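## 3. Planning your purchase

Before you fill in the order sheet, please sit down with a cup of something and read this section all the way through. Most of the calls we get at Wuvport come from folks who bought the hand-held grippers first and thought about the room, the cables and the spare parts afterward. Prices were last checked 5/14/26.

1. Decide how many people will be collecting at the same time. Each person needs a pair of grippers, one for each hand, so two people means two pairs.
2. Measure the room. We suggest at least 122 square feet of open floor per person, plus a table you can walk up to from the front and from one side.
3. Write down the furniture and power strips you already own. An ordinary office desk is fine – please don't spend money on a lab bench for table-top work.
4. Set aside $200 per pair for wear parts. Finger pads go first.

Hand-held grippers at work in an ordinary room, first from the wearer's side and then from the tools themselves:

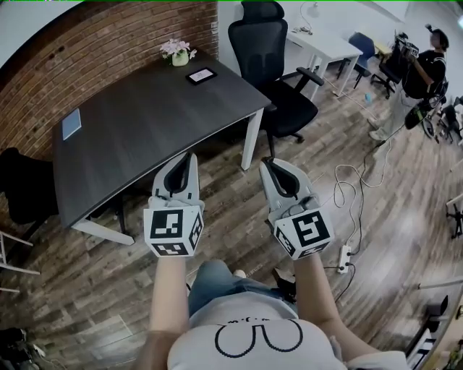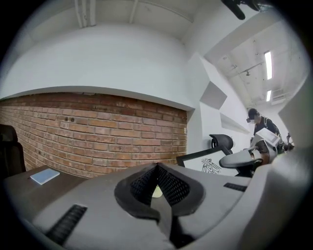
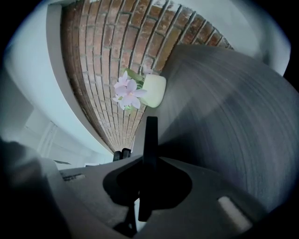

5. Add a line for table-top objects. You can fill most of a shelf from a thrift store, and a good mix of shapes and sizes will serve you far better than one expensive matched set.
6. Choose your plan. The Bokside plan covers repairs only; the Drurnusside plan adds a loaner pair while yours is in the shop. If you have a single pair and a deadline, the loaner is worth the extra.
7. Put everything on the Jafarzadeh worksheet (back of this guide) and hold back $1,000 for the things you'll only discover in your first month.

**Note:** Cables always seem to get left off the list. Count the outlets along your walls, then measure from each one to the spot where a person will really be standing, and buy the longer length if you're torn between the two.

**Caution:** Don't run power cords across the walking area, even for a quick trial. Your collector will be watching their hands and the table, and won't be looking at the floor. Budget for cord covers, or move the table closer to the wall.

If your order has to clear a purchasing office, send the worksheet in before the end of May. Quotes are held for 2 weeks, and we're happy to renew one if you write to us before it runs out.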